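Ticket 819 - Dining table clearing, Telodstead break room
Category: Facilities / shared dining area
Priority: 2
Status: Closed, with one follow-up

Reported problem

Tables in the break room are left with takeout remains after the lunch period. Trays come back to the return rack with food, liners and cups still on them, and liquid from unfinished drinks has been getting into the general waste bag. The bag leaked twice in May. The second leak reached the floor under the bin cabinet and had to be treated with degreaser. The reporter asks for a clearing procedure that one person can finish in a few minutes per table, and for confirmation of which items go in which bin.

Environment

Room: Telodstead, ground floor, dining side.
Bins: Marchetti three-slot cabinet (general, paper, bottles and cans). Liquids bucket on the lower shelf, fitted in May.
Trays: reusable, washed on site in the Drutgate pass-through machine.
Waste contractor: Jurico. General bags are rejected if they contain free liquid.

Log

11:40 - Checked the cabinet. General bag wet at the base, paper slot about half full, bottle slot nearly empty. Bag weight not recorded. Bucket dry, so it is not being used.

11:55 - Opened the general bag. Contents were mostly paper wrappers, napkins and lidded cups. Several cups still held liquid with the lids on. Two plastic bottles were found in the same bag, both capped, one more than half full. Cause of the leak is most likely the cups. A tight screw cap holds under compression, a push-on lid does not.

12:10 - Checked the liquids bucket for position. It sits behind the cabinet door and can't be seen with the door closed. Moved it to the open shelf beside the tray rack.

13:20 - First clearing trial. The order used was tray first, then loose items, then drinks. Result was poor. Lifting the tray with packaging still on it let the liner slide, and crumbs went onto the table and the chair. Items outside the tray then needed a second trip. Time to clear one table was over 9 minutes, including sweeping.

13:45 - Second trial, order reversed. Drinks are removed first, before anything else is touched. Bottles and cups are the tall items on the table and the ones that do damage if knocked. Once they are gone the rest can be handled flat.

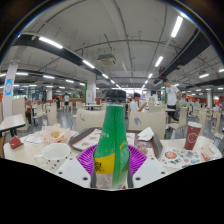

For bottles, the check is the cap. If it is on, tighten it before lifting. Carry the bottle upright to the bucket, empty it there, put the cap back on and place the bottle in the bottle slot. The film label can stay on. Jurico's sheet does not ask for it to be removed, and peeling it took longer than clearing the rest of the table.

For paper cups, hold the cup body and not the lid. Some cups lean when they are set down on an uneven edge or on a slip of paper, and the lid may not be seated all the way round. Take the lid off over the bucket. Lid goes to general. Cup goes to general as well, as the coating is not accepted in the paper slot.

14:05 - Second trial continued with food packaging. Open wrappers with food still in them should be folded in from the sides and closed at the top before being moved. Folded cartons are flattened if clean. A carton with grease on it goes to general. Receipts and other thin slips are collected separately and put in general, they are thermal paper in most cases. Small bowls and round cups are checked for sauce and scraped if needed.

14:15 - Tray liner. Do not pull it out from under other items. Clear everything off the tray, then fold the liner inward from the two short ends so that crumbs stay inside it. Napkins can be folded in with it. The whole packet goes to general in one movement. This was the largest single improvement over the first trial, with no crumbs on the floor at either of the tables tested.

14:20 - Tray to the rack, face up, no paper on it. The Drutgate filter was checked and had a wad of liner paper against the mesh. Removed and rinsed. This explains the earlier low-flow warning on the machine (code 860), which had been logged separately as a pump problem. The two tickets have been linked. Code cleared and did not return on the next cycle.

14:35 - Table surface wiped from the edge toward the middle, then the debris lifted off with a dry cloth. Wiping outward pushes it over the edge, and on a table with rounded corners it is hard to catch in the hand.

Resolution

Agreed clearing order for dining tables:

1. Bottles and cups to the bucket, then to the correct slot.
2. Food wrappers closed and moved to general.
3. Cartons sorted, clean ones flattened for paper.
4. Receipts, slips and napkins gathered.
5. Liner folded inward and discarded.
6. Bare tray to the rack.
7. Wipe down, edge to middle.

A printed copy has been fixed to the side of the cabinet at eye level. The bucket stays on the open shelf. General bag checked at close of day and dry at the base.

Open items

The bottle slot opening on the Marchetti cabinet is narrow. Standard bottles pass, wide ones have to be pushed and the flap sticks. Replacement flap requested, no delivery date yet - until then, wide bottles can be left on the shelf next to the bucket.

Reopen this ticket if the general bag leaks again. Please note the bag contents before it is tied.

Contact Facilities Desk | © Telodstead Site Services | Back to top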